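Flitetti bench kit: arm simulator, gripper set and controller

Kit page, bench robotics section

In stock. Ships in two cartons. Simulator license included with every arm.

I run the bench robotics shelf here at Fadby, which means I get to play with the stuff before I write the page for it, and this one I played with for a lot longer than I needed to! So this page is going to ramble a bit. If you only want the box contents and the small print, scroll down, they're near the bottom.

The Flitetti kit is a small tabletop arm, a controller, your pick of gripper and a simulator that runs on an ordinary desktop computer. You can buy the arm bare and put your own hand on it, and plenty of our customers do. What I like is that the simulator comes with all the grippers already modeled, including the ones you didn't buy. You can try a hand for a week on screen, decide you hate it, and it has cost you nothing but the week.

That's how I did most of my comparing. I set up the same little job for each gripper: pegs on top of a row of boxes, pick one up, carry it, put it down somewhere sensible. Nothing fancy. Pegs are a good test because they're small, they tip over if you breathe on them, and a gripper that's sloppy by a hair will show you right away.

The three grippers

Flitetti two-finger parallel. The standard one, and the one in the base price. Two flat fingers that slide straight toward each other. It's quick, it's easy to program and the fingers come off with two screws each. My only gripe is the factory pads, which are hard and a little shiny. Get the soft pads. They're cheap, they're further down the page, and I'd put them in the box by default if it were up to me.

Montoya angular. Fingers that swing open like a beak. It fits into tight spots where the parallel one needs elbow room, and it opens wide enough to straddle things you wouldn't expect. The catch is that the fingertips travel in an arc, so the height where they meet changes with the width of whatever you're grabbing. You can correct for this in the controller (there's a table for it, and the table is fine), but you have to remember to do it. I forgot more than once and drove the fingertips straight into the top of a box. In the simulator, thank goodness.

Kondberg soft three-finger. Rubbery, slow, very forgiving. If your parts are odd shapes, or you're picking fruit or plush toys or something, skip the rest of this page and buy this one. For pegs it's overkill, and it hides the peg completely from a camera mounted on the wrist, so you lose sight of it right when you want to look.

How they did on the pegs

I gave each gripper 40 tries in the simulator with the pegs standing up straight. The parallel gripper with soft pads missed 2. The Montoya missed 3 once I'd filled in its table properly. The Kondberg missed 17, mostly by nudging the peg over before it had closed, and I want to be fair to it: pegs like these are close to the worst thing you could ask it to pick up. 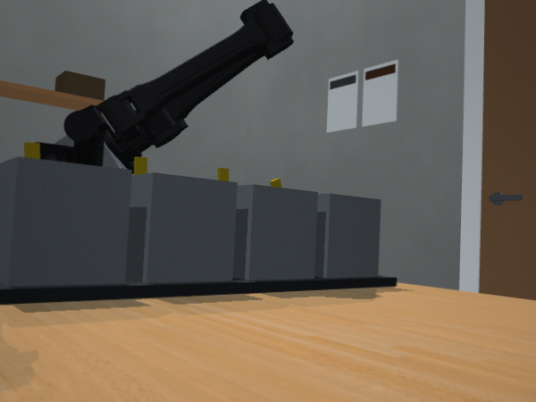 Pegs lying down are another matter, and I'd urge anyone shopping for a gripper to try that case before deciding. A peg on its side or leaning at an angle gives the fingers a different width to close on, and if your program assumes it's upright you'll be pinching at a corner. The parallel gripper can do it if you turn the wrist to match. The Montoya did it more neatly, I thought, and this is where I started to come around to it. The Kondberg simply didn't care which way up anything was, and scooped away happily. I didn't keep score on those, so take it as an impression.

The other thing that surprised me was how much reach matters when your boxes are in a line. The near ones are easy. The far ones need the arm stretched out, and a stretched arm has fewer ways to angle its wrist. If you're laying out a bench from scratch, bring the work in closer than you think you need to. I rebuilt my layout a couple of times and every version got tighter.

The arm itself

Matte black, which I approve of, as glossy arms throw reflections into the camera and you end up chasing phantom edges. The joints are stiff enough that you don't see the tip wobble when it stops, at least not at the middle speed setting. At the top speed setting there's a little shiver at the end of a long move. I leave mine in the middle and let it take the extra moment.

It bolts down or clamps down. Please do one or the other! It's light enough to carry under one arm, and it's also light enough to walk itself across a table if you swing it hard with something heavy in the fingers.

The controller

A gray box with a power switch, a stop button and a row of sockets. The stop button is big and sits on the top, where your palm lands without looking. It speaks to your computer over a plain network cable, and the same program runs on the real arm and in the simulator. You change one line at the start to say which you mean. I put a sticky note on my monitor with the current setting written on it, and I recommend you do the same.

There's a pair of sockets for gripper power and a separate one for the wrist camera. The Montoya draws more current when it closes than the other two, and it has its own adapter cable that comes in its box. Don't lose it. We do sell spares, but they're slow to come in and I've been out of them since October.

If you already own a different controller, the bare arm will talk to it, but the simulator license is tied to a Flitetti controller. I've asked whether that could change. For now it's how they sell it.

The simulator

It's the best part of the kit for me. You get a room, a table, lighting you can move and a box of simple shapes to build with. It won't win prizes for looks, and it doesn't need to. Shadows are on by default and I'd leave them on, especially if you're planning to use a camera later, as a vision program that's only ever seen shadowless parts will have a rough first day on a real bench.

Things I wish it did better: friction on the fingertips is a single slider, and out of the box it's set too grippy. Everything sticks like glue and you get cocky. Pull it down to the middle before you start comparing hands. Also, the undo only goes back one step. Save often. I lost most of a Saturday afternoon's layout learning that.

Resets are quick, though. One key puts every peg back where it started, and if you hold shift it scatters them a bit, so you aren't testing the same pick over and over.

Camera or no camera?

You can do a lot without one if your parts always sit in the same place. For boxes and pegs in a fixed row I didn't bother, I just taught the positions and let it run. Once things start landing on their sides you'll want the wrist camera. It clips on above the fingers and works nicely with the parallel gripper and the Montoya. With the Kondberg, buy the overhead stand instead.

What's in the box

Arm with base flange and clamp set
Controller with power lead
Network cable
One gripper of your choice, fitted with standard pads where it takes pads
Hex keys
Simulator license card (keep this somewhere safe, the code is only printed there)
Printed quick start sheet

Not in the box

Wrist camera
Overhead camera stand
Soft pads for the parallel gripper
Computer
Anything to pick up

Questions I get a lot

Can I swap grippers without tools? No. The flange takes four bolts and it's a few minutes' work. Then you pick the new hand from a menu in the controller, and don't skip that step, or it'll think its fingers are a different length.

Can I buy just the simulator? Not from us. It comes with the arm or not at all.

Which one would I buy? For small, hard parts with straight sides, the parallel gripper with soft pads. If you're picking in cramped spaces or your parts fall over a lot, spend the extra on the Montoya and be patient with its table. I went in expecting to write it off and I've ended up leaving it on the shop arm.

Do you take returns on grippers? Yes, if the pads or fingers haven't been glued, drilled or filed. Put it back in its tray with the adapter cable if it had one. Arms and controllers come back as a pair.

Can I come and try one? Sure, the shop arm is set up most days. Send us a message first and tell us which gripper you want to see, so I can have it bolted on before you get here. Bring your own parts if they're small enough to carry, they'll tell you a lot more than my pegs will.

Goes well with

Soft pads, parallel gripper, pack of two
Montoya adapter cable (on back order)
Wrist camera with clip
Overhead camera stand
Spare clamp set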